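关于我们

Wuviven 是一家做打印服务的公司。准确一点说，我们替中小企业管打印机：装驱动、配网络、换耗材、清卡纸，以及在财务月底要打三百页对账单的那个下午接电话。公司不大，脾气尚可，办公室在一栋没有电梯的楼的五层，所以我们对“便携式”三个字的理解比大多数厂商深刻。

我们怎么开始的

公司的两位创始人 Recep Tuncer 和 Seija Laaksonen 以前在同一家办公设备经销商上班，一个管售后，一个管销售。销售负责告诉客户“插上就能用”，售后负责第二天上门。这样合作了几年，两人的友谊居然还在，于是他们决定自己干，并且约定：以后谁说的“插上就能用”，谁去插。

最早的业务只有一项，就是驱动程序。当时很多公司换了新系统，老打印机还好好的，偏偏电脑不认。厂商的下载页面上同一个型号能列出好几个安装包，名字差一个字母，装错了倒也不报错，只是打出来的每一页右下角多一个方块。Recep 花了一个冬天，把客户手里的机型逐台试过来，记在一个表格里，哪个版本配哪个系统，哪个版本千万别碰，写得清清楚楚，备注栏里还有一些不便在网站上引用的措辞。

这个表格后来长成了我们的第一个产品，叫 Arlow。

我们做什么

Arlow 是驱动管理工具。管理员在一台电脑上设好规则，其余电脑开机时自己去取合适的驱动，取完安静地装好，不弹窗，不推荐浏览器，不问您对墨盒会员计划有没有兴趣。目前资料库里收录了 3,105 个机型，喷墨、激光、针式都有，其中不少厂家早已停止支持。针式打印机的用户尤其忠诚，开票的、打快递单的、在仓库里打出库联的，一台机器能用到外壳发黄，我们对此怀有敬意，也备着色带。

Yurt 是打印队列服务。员工按下打印以后，文件先留在队列里，人走到机器前刷卡才出纸。这项功能最初是为了保密，推行以后客户发现，真正省下来的是那些打了又没人来拿的东西。有一位客户的行政主管告诉我们，她在出纸盘里见过的工资条比人事部还多，现在一张也见不到了，略感寂寞。

Travstead 是上门维保。您可以按台签，也可以按年签。工程师来的时候会带常用的搓纸轮、定影膜和废粉盒，第一次上门修不好的，第二次不另收上门费。我们也做扫描仪和复合机，传真机照修，每年总有几家律所和医院会为此给我们寄感谢信，通常是传真过来的。
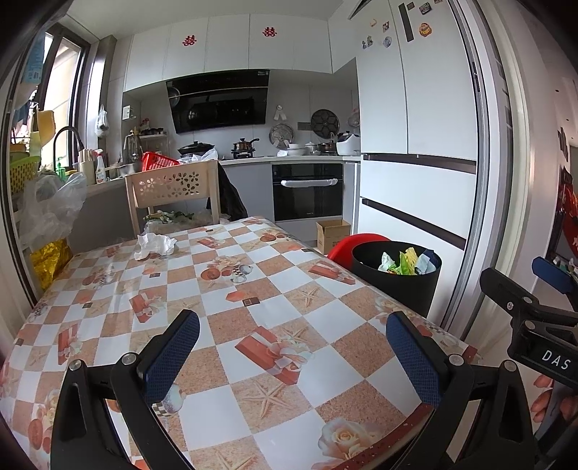 有几件事我们不做，写在前面比较省事。我们不卖翻新硒鼓冒充原装，兼容耗材就标兼容耗材，价格差在哪里报价单上写着。我们不给客户推荐比需要更大的机器。一间五个人的办公室不需要每分钟出六十页的复合机，它需要一台能双面打印、无线不掉线的普通机器，再加一个愿意在缺纸时加纸的同事，后者我们暂时没有货源。

我们也不做“智慧办公整体解决方案”。有人劝过我们，说加上这几个字报价可以翻一番。我们开了一次会，讨论它具体指什么，到散会也没讨论出来，就算了。

我们怎么工作

报修电话早上八点开始有人接，接电话的就是工程师，不用按一转二再按井号。请您先别急着描述故障的哲学层面，告诉我们型号和屏幕上的代码就好。型号一般贴在机器背面或者前盖里侧，代码抄下来或拍张照片都行。如果屏幕上什么都没有，也请看一眼电源线，我们保证不笑。

远程能解决的，我们不上门。大部分“打印机脱机”都出在地址上：路由器重启以后给打印机换了一个地址，电脑还在往旧地址送文件，像给搬走的邻居留纸条。我们给每个新客户做的第一件事就是把打印机的地址固定下来，做完以后报修量会明显下降，从生意角度看颇不明智。

每次服务之后您会收到一份单子，上面写着换了什么、调了什么、机器计数器的读数，以及下一次建议保养的时间。单子可以打印，也可以不打印，作为一家打印公司，我们对此持开放态度。

我们的人

Seija 现在管合同和客户，仍然负责所有她亲口答应过的安装，包括一次把机器装进楼梯下面的储物间，至今她进那间屋子还得侧着身。Recep 管技术，也管那个表格，虽然表格早已搬进数据库，他电脑上还留着原来的文件，偶尔打开改两个字。

团队里其余的人分两边，一边写软件，一边跑现场。写软件的同事每个季度要跟着工程师出去跑两天，回来以后提交的代码里“用户不可能这样操作”之类的注释会少很多。跑现场的同事也可以留在办公室看人写代码，目前报名的不多。

新来的工程师入职头一个月都在拆机器。我们有一排退役的打印机专门用来拆，拆完要装回去，装回去要能打测试页。剩下螺丝的，问清楚是哪儿的，再拆一遍。

客户

我们服务的客户以事务所、诊所、学校和小型仓库为主，规模最大的一家有 1,000 名员工，最小的一家是一位独立译者，签了一台机器的年度维保，每年一月准时续约，并附来一封措辞考究的邮件，逐条评价我们上一年的表现。去年她给的评语是“可以接受”，我们打出来贴在了茶水间。

联系我们

想了解报价，请写清楚机器的台数、型号和每月大致的打印量，不知道打印量也没关系，在菜单里打印一张状态页发过来，我们自己会看。想来应聘，请附简历，PDF 即可，格式别太花，我们会真的把它打出来，而且用的是黑白机。

想推销耗材的朋友，请直接联系 Seija。她会问您几个问题。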